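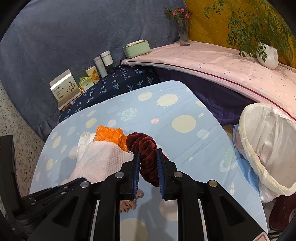 Handheld Tools Group, Hanport Workshop

November
By Melquiades Ochoa

The pad change interval, again

The new service card for the bedroom station went up on the wall on Tuesday, and I've been asked to say something nice about it in the newsletter. I can say that it's laminated and that the type is large enough to read.

For those who work at the Plarninbridge end and haven't seen it, the card tells whoever opens the station to do a pad check, a pivot check, a zero check and a wipe-down, and it says the rubber pads on both grippers get changed every 2000 closings. The number comes from Ortner, who supply the pads. I wrote to ask how they got it. The answer was friendly and said the figure reflected typical use. I wrote back to ask what typical use was and I'm still waiting.

My trouble with it is that we don't have a typical use. The grippers at Driltstead pick up boxed parts all day, and boxed parts are kind to rubber. Ours spend their time on bed linen, hair things, wrappers, pouches, and whatever else is on the bed. Velvet is a good example of what I mean. A velvet scrunchie gives way when you close on it, so the jaws go in further than they would on anything hard, and the pile gets down between the ribs of the pads. Do that enough times and you have a pad that looks new from arm's length and has a layer of fluff where the grip ought to be. The closing counter has no opinion on fluff.

So before the card went up I ran a small test, and I'll set it out here so people can argue with it.

I took one set of pads that had passed the 2000 mark and was due for the trash, and one set straight out of the bag. Hinata Ogura fitted them in turn to the same gripper so that I couldn't tell which was which, and I did 100 lifts with each, working through the same tray of soft goods in the same order. Then Hinata cleaned the old set with a stiff brush and a damp cloth, let them dry over lunch, and put them back on for another 100.

The new pads dropped two items. The old ones, dirty, dropped enough that I got annoyed and my wrist got sloppy, which I'm sure made it worse. The old ones, cleaned, dropped three. I wouldn't hang a policy on a difference of one scrunchie. I also wouldn't throw away a set of pads that will do that after ten minutes with a brush, and as of this week the card says we must.

Hinata's objection, which is a fair one, is that a single afternoon on a single gripper doesn't tell us how the rubber ages. Pads go hard. They can also start to lift at the ends where the backing meets the jaw, and once that has started a cleaning brush will help it along. I accept all of that. I'd still like the card to say "look at the pad" before it says "replace the pad," and at the moment it says the second thing in bold and the first thing in a footnote.

The pivots are a different story, and there I think the card is too relaxed. It asks for a monthly check of the pins. I would do it at the start of every session. A pin that has worked loose puts a little slop into that side of the linkage, and slop means one jaw arrives before the other. You don't feel this in your hand. You find out later, going through the recordings, when everything soft gets nudged to one side before it's gripped, and by then you've got a week of it. Close the jaws slowly on nothing and watch whether the pads meet square. If they don't, put a finger on each pin head in turn and work the arm. The bad one will tell you. Tighten it until the play goes and then stop, as going further will bind the arm and you'll have swapped one fault for another.

I should admit that I was the person who went further. The left-hand gripper was out of use for most of a day while I undid it.

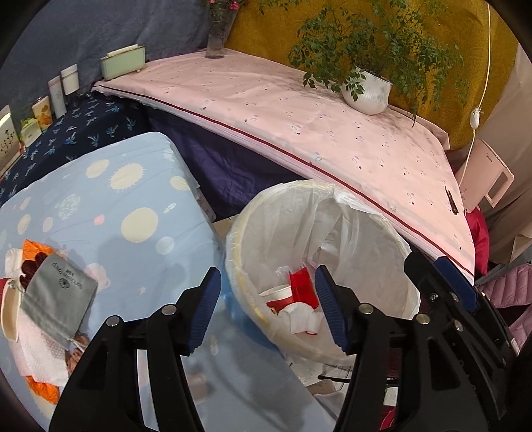 Setting the pair up together takes longer than the card allows, and I'd like that corrected too. The card treats the two grippers as separate jobs, one after the other, with a tick box each. But they have to agree with each other, and the only way I know to check that is to hold both over the work and look at the view from one while the other comes in. In a good position you can see the other tool's fingertip and pad coming in at the lower right, and the bin is in view as well, with enough of the inside showing to make out a cup or a bit of clear wrap against the liner. If all you can see is the rim, the mount has tipped and wants resetting. I've watched people skip this and then wonder why the handover from one hand to the other looks like two strangers trying to get through the same door.

Clear wrap deserves its own complaint. It clings. It's the worst thing we handle from the pad's point of view, worse than velvet, and the cause is usually the pads themselves being a bit greasy. People use hand cream. People eat chips at the bench, which they are asked not to do. A pad with a film on it won't let go of thin plastic when the jaws open, and the operator gives the tool a shake, and shaking it is how the pins work loose. I can't prove the last part. I've suggested it to Ortner and they said they hadn't heard of it from other customers, which I took to mean that their other customers handle boxes.

The card recommends alcohol wipes for the pads. We used them for a while and I'm not convinced they're harmless to the rubber. Water with a drop of dish soap did the job just as well in my hands, and costs next to nothing. Rinse, blot with something that doesn't shed, and leave the gripper open on its stand until the ribs are dry to the bottom. Paper towel sheds. The gray shop cloths are fine once they've been through the wash a few times.

A word on the bin liner, as it comes up every week. Fold it well down over the rim. When it isn't folded down far enough it creeps inward as things are dropped in, and sooner or later a jaw catches the edge and lifts the whole bag. There was talk of buying a clamp ring for this. We don't need a clamp ring. We need people to spend a little longer folding a bag.

Same goes for the sheet on the bed. Pull it tight before you start. The planets on it are handy for this, to be fair to whoever bought it: pick a circle, and if it has gone egg-shaped then the cloth is being dragged from somewhere. Creases don't hurt the gripper, but a fingertip can ride up one and pinch the sheet along with the item, and then you're pulling at the bedding with a linkage that was never meant for it.

On the zero check I have less to say. It works. Close fully, press and hold, open fully, press and hold. If the reading drifts between the start of a session and the end, write it down in the book along with which gripper it was. Left or right, please. We've got a whole page of entries from October that only say "gripper drifted," and there's nothing to be done with those.

What I've proposed to Plarninbridge is that we run the station for a month with the card as printed on the left-hand gripper and my version on the right: inspect and clean every session, check the pins every session, and change the pads when they're hard, lifting at the ends, or torn. Hinata will keep the book so that I'm not marking my own homework. If the left-hand tool does better I'll say so in this space and the card can stay up.

The reply was that a split routine might confuse people. It might. I'd put colored tape on the handles.

Until it's settled, please follow the card, and please don't throw the old pads out after you change them. There's a coffee can on the shelf over the sink. Write the gripper and the count on a bit of masking tape, stick it to the back, and drop them in. I want to cut a few of them up and see what the inside looks like compared with a new one.

Spare pin screws are in the small drawer under the bench vise. Whoever took the good hex driver from the same drawer can put it back without a conversation.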